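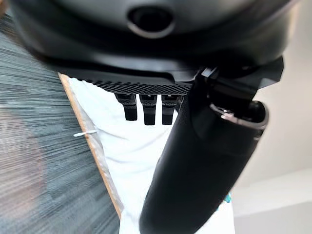 My cousin Kevin Taipe got me into the Ruvotgate open house on a Thursday afternoon by telling the woman at the desk I was a buyer. I sell shoes. I had the shoes-selling jacket on and everything, and she wrote BUYER on a sticker and pressed it onto my chest herself, like I was six and this was the zoo.

"Buyer of what?" I asked Kevin when we were past her.

"Don't talk," he said. "Buyers don't talk. They nod."

So I nodded my way down a long hallway and into the room where they kept Hamdy. Hamdy was the arm. I'd been hearing about Hamdy at family dinners for two years, and in my head it had gotten pretty big, sort of a crane with a personality. In person it was more the size of a tall dog standing up. There were folding chairs, and a tray of those cookies with the jam dot, and a man in the front row who was a real buyer. You could tell because he talked the whole time.

Kevin's boss did the speech. Hamdy ran on a thing called Promis, and Promis was what made it careful, and careful was the word she wanted us to leave with. She must have said it a dozen times. Then she stepped aside and Kevin went up, and I swear my stomach dropped for him. His ears go red when people look at him. They did it at his wedding and they did it now!

The job was to pick up a small paper box, turn it over, and set it down on the other side of the table. That was the whole show. Kevin had done it 497 times in practice, and he'd told me the number in the car twice, and then once more in the parking lot while he was looking for his badge (it was on his belt).

He typed something. Hamdy came down over the box, very slow, and stopped.

And stayed stopped.

I've watched people fall off a curb with more drama, but I'm telling you I couldn't breathe. Somebody's chair squeaked. The real buyer leaned over and said to me, buyer to buyer, "Is it thinking?"

I nodded.

"What's it thinking about?"

Well, I couldn't nod at that. I looked at Kevin and his ears were like stoplights, and out of my mouth came, "It's being careful."

The man sat back. He seemed to like that a lot. He wrote it down, even, on the back of the program, and I saw Kevin's boss see him write it down. Then Hamdy gave a sort of hum and closed on the box as gently as you'd pick up somebody else's baby, and up it went, and over, and down on the far side with hardly a sound. People clapped. I clapped so hard my sticker came off.

Afterward everybody crowded up front to ask questions and I stood by the cookies, where I could do the least damage. It didn't work. The real buyer found me. He was from Foltusow, he said, they packed light bulbs, and who was I with?

"Shoes," I said.

"Huh! Shoes in boxes?"

"Mostly in boxes."

"And you'd put one of these on it?"

I thought about my stockroom, with the ladder that sticks and the size thirteens all the way up by the ceiling. I thought about my knees. "I would, you know," I said, and I meant it, and that's how I ended up asking a pretty decent question about ladders. He didn't know the answer either. We went and asked Kevin's boss together, and she talked to us for about ten minutes and gave us each a pen.

Kevin didn't say anything until we were back in the car with the doors shut. Then he put his forehead on the steering wheel.

"What was the wait?" I asked him. "Up there."

"I typed my password wrong."

"Oh."

"I had to type it again. I kept hitting caps lock. I could hear my own heart."

I ate one of the jam cookies I'd wrapped in a napkin, and gave him the other one. He chewed it with his head still down on the wheel. After a while he asked me, in a very small voice, what the guy from Foltusow had been writing.

"Your boss's favorite word," I said. "Drive, I've got to open the store at five."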